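Trinonside Kitchen & Home Forum > Tea, Coffee and Everything Round It

Thread: Mugs! Thick walls or thin? Tell me what you drink from

trellis_and_toast wrote:
I've been drinking my morning tea out of the same mug for years and only now have I started wondering whether the mug matters. Mine is a plain white one. What does everybody else use, and does it change the taste for you?

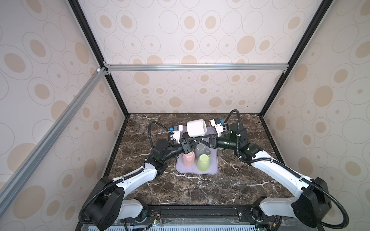 Fabian Hauser replied:
It matters enormously, and I'm so glad somebody has started a thread on it! I went through a proper testing spell in May, same tea, same kettle, same milk, and the thin-walled bone china won every time. You get the edge of the cup out of the way and the tea just arrives. With a thick rim I always feel I'm drinking round a corner.

The one thing I'd say is warm it first. A splash from the kettle, swirl, tip it out, then brew. I got 60 degrees after ten minutes in a warmed china mug and 55 in the same mug straight from the cupboard. Five degrees is the difference between a lovely cup and one I forget on the windowsill.

pennywhistle353 replied:
Fabian, I love the thermometer, but I can't agree on thin. Thin china burns my fingers and I can't wrap my hands round it, and wrapping my hands round it is half the reason I make tea at all. Stoneware for me, the heavier the better. I have one from a potter at the Vornidero craft market with a thumb rest on the handle and I'd rescue it from a fire.

Fabian Hauser replied:
You're meant to use the handle, Penny!

pennywhistle353 replied:
In January? Never.

oddsocks_dad replied:
Can I put in a word for size as well as thickness. My wife bought a set of those soup-bowl sized ones and the last third is always cold, whatever they're made of. I've gone down to a 353 ml mug and just make tea more often. More trips to the kettle, more biscuits, no complaints so far.

Also, shape. Straight sides hold the heat better than the ones that flare out at the top. All that surface, it pours off. I'd take a straight-sided thick mug over a flared thin one any day.

marrowfat replied:
Enamel. Light, unbreakable, tastes of camping. I will not be taking questions.

trellis_and_toast wrote:
Ha, marrowfat, don't you scorch your lips? I had an enamel one as a student and had to wait so long to drink from it that I'd usually left for lectures.

marrowfat replied:
That was a question. But yes, first five minutes are a write-off. After that, bliss. And it chips beautifully.

gooseberry_lane replied:
Ooh, can we talk about colour? I'm convinced tea tastes stronger out of a white mug and I don't care who laughs. I think it's seeing the proper colour of the brew. In my dark blue one I can't judge the milk at all and it comes out like dishwater or like creosote. My sister says I'm imagining it, so we swapped mugs with our eyes shut and I got it wrong four times out of six, and I STILL think I'm right.

Fabian Hauser replied:
I'm with you on white inside, whatever's going on outside. You can't milk by eye in a dark mug. I do it by counting, but that goes wrong the moment anybody talks to me.

oddsocks_dad replied:
Milk by eye, lovely idea, but then the white ones stain. Ours look like an old bath inside.

gooseberry_lane replied:
Bicarb on a damp cloth! A teaspoon, rub it round with your thumb, rinse. Takes a minute and it comes up like new. Don't use a scouring pad or you'll scratch the glaze and then it stains twice as fast.

pennywhistle353 replied:
Seconding bicarb. I also leave a bit of the stain in my stoneware on purpose, as seasoning. I know how that sounds.

Fabian Hauser replied:
Penny, no.

pennywhistle353 replied:
Penny, yes.

kettle_black replied:
Has anyone tried the double-walled glass sort? I was given a pair by Hofstetter and I expected to hate them, but the tea stays hot, the outside stays cool, and you can watch the milk go in like weather. Only snag is they feel too light, as if the tea might float off. I worry about them in the dishwasher as well, so they get done by hand.

oddsocks_dad replied:
I had some. The seal went on one and there's been a bit of fog between the walls ever since. Still works, looks haunted.

trellis_and_toast wrote:
This is wonderful, thank you all! I've tried warming mine first, two mornings running, and Fabian's right, it does stay hotter. I'm going to look for a straight-sided stoneware one, white inside, and see if I can find Penny's potter. Does she do them without the thumb rest? I'm left-handed.

pennywhistle353 replied:
She does left-handed ones if you ask! Her stall is by the bread van. Take cash.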